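Thursday, late

Rain gauge emptied at seven. Water meter read at the same time, as on every Thursday this month. Total through the meter since it was fitted: 3360 gallons. Last week's usage was 600 gallons, which is high for this household in October with the garden hose drained and hung up.

Spent the first part of the evening on the usual suspects. Toilet tank first. Put food coloring in the tank, waited half an hour, no color in the bowl. Kitchen faucet does not drip. The outside spigot is dry at the packing nut. Closed the main valve and watched the small red dial on the meter, and it stopped, so the loss (if it is a loss) is on the house side. Opened the valve again with everything off and the dial stayed still for ten minutes. That rules out a steady leak of any size. It does not rule out the softener.

The softener is a Mekum, installed before I moved in. The manual says it regenerates on volume, but the control head has a day override and I had never looked at how it was set. It was set to every second day. I changed it to volume only. The salt level is fine, the brine well is clean, and the drain line has its air gap. If the override was the cause, next Thursday's reading will show it.

Also timed the kitchen faucet into a measuring pitcher, three runs, with the aerator on and then off. The aerator is a Clovasus and had grit in it. I soaked it in vinegar and put it back. Flow went up after cleaning, so my dishwashing figure from September is too low and should be redone. The plan is to wash one full meal by hand in a basin, then the same kind of load under a running faucet, and read the meter before and after each. I want plates, bowls and scraps as they really come off the table — clean test plates would tell me very little.

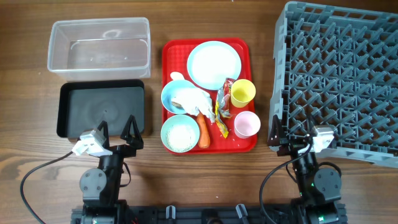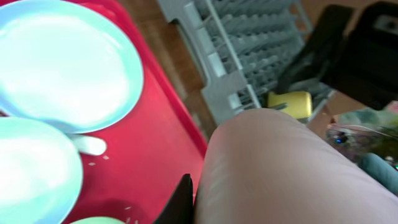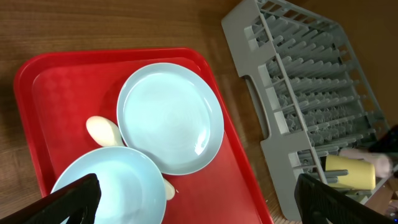 Basin figures posted to the Clunduta home water forum just after nine, along with the softener settings. The first reply came from Kaplan: your basin number leaves out the wait for hot water, so put a bucket under the faucet and weigh what you collect before it runs warm, because in a long pipe run that can be more than the rinse. Fair point. I had been reading the meter only from the moment the basin started to fill.

So I did the bucket test. The pipe from the heater runs the length of the basement and up through the back wall, all of it uninsulated. I let it sit for an hour to cool, then ran it into the bucket until the thermometer stopped climbing. It took longer than I would have guessed. I'll repeat it tomorrow morning from a fully cold pipe and write down both values. Foam sleeves for the pipe are cheap, but they only help between uses that are close together, so there is no sense buying any until I know how the draws are spaced.

Worked back through the old notebook as well. The September page has 2373 written next to the meter column with no unit. It fits the total as gallons and makes no sense as anything else. Marked it in pencil. Another entry, 162, is on a line by itself and could be a reading of anything. Left that one alone.

To do: check the shutoff under the bathroom sink, which is stiff. Buy salt. Move the meter reading to before breakfast, before anything has been drawn. Redo the faucet timing with the warm side only — the mixer was somewhere in the middle tonight and I didn't note where.

Dial still at 22:40. Lights out.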